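Setting up for a children's singing class

Put the chairs out in two short rows so every child can see the teacher's hands. Copy the song words in large type and keep 2 spare sheets by the door. Small tape marks on the floor — one per child — save a lot of shuffling.

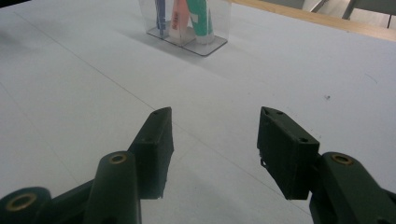

Gorkwood, April 20, 2019 — Wipe tables with a damp cloth before the song sheets go down. Allow 25 minutes for setting up, and 17 for putting the chairs back.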